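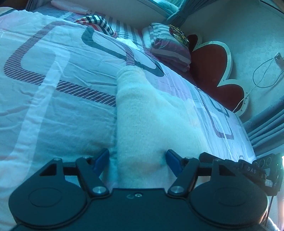 Page last changed: March, before the second site visit

Unit 6 handout: Notes on the Irkham visit

Read these notes before the lab session. They cover what we were shown at the Irkham open day and what you need for the written task. If you missed the visit, the notes and the slides from week five should be enough.

What the visit was about

Irkham works on household handling: picking up, moving and folding cloth. The open day had a short talk, a demonstration with hand-held grippers, and a question period. The talk was mostly about data. A person holds the gripper and does an ordinary job with it, such as taking hold of something soft on a bed. The recordings are then used to train a robot arm to do the same job. No arm is needed while the recordings are being made, so the work can be done in a normal bedroom.

The project is called Poltix. At the time of our visit it had 3,874 recordings, of which 900 were bedroom tasks. The rest were kitchen and laundry tasks, which we did not see.

The gripper

It has two fingers with blue pads, and the pads face each other. Each finger is carried on a black linkage arm that turns on a silver pivot. You met this kind of linkage in Unit 3. Go back to the drawing there and work out how the angle of the pad changes as the jaws close. It will come up in the lab.

Pads matter more with cloth than with hard parts. A hard part can be held at two points. Cloth bends away from the fingers, and a light grip may take hold of the top layer only. The speaker called this a partial grasp. Please use the same term in your write-up.

Why beds are difficult

A bed gives under the tool. If you push down to get the fingers under a towel, the cover goes down too, and it may end up between the pads along with the towel. A printed cover adds a second problem, which is that the edges of the pattern can be mistaken for the edges of the item. Light from a window changes the colors from one recording to the next.

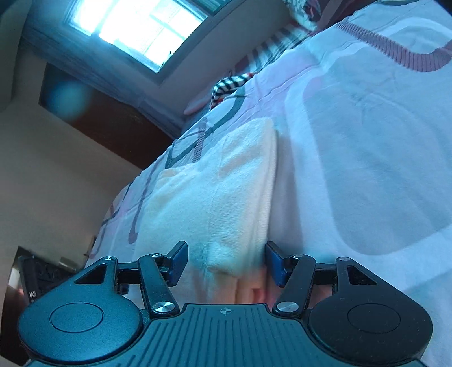 Folded items need a decision about where to take hold. Closing on the narrow end keeps the layers together if the pads reach all of them. Closing on a single corner tends to open the fold. Irkham treats these as two separate tasks and labels them separately. In the bedroom set, 349 recordings are labeled as folded items and 147 as rolled or tube-shaped items. We were not given a breakdown of the others.

Questions asked on the day

Does the person doing the task need training? A short practice session, we were told. Slow, even movement is the main thing.

Are failed attempts kept? Yes, with a label. Partial grasps are kept too.

Can the same recordings be used with a different gripper? Only if the finger shape is close. The Mokgethi lab is looking at this and its report is on the reading list.

Written task

Two pages. Choose one soft household item and describe how you would pick it up with a two-finger gripper. Say where the pads should go, what could be caught by mistake, and how you would tell a partial grasp from a full one. Include one sketch of the linkage with the jaws open and one with them closed.

Bring a draft to the lab. The Bemport visit is covered in the Unit 7 handout.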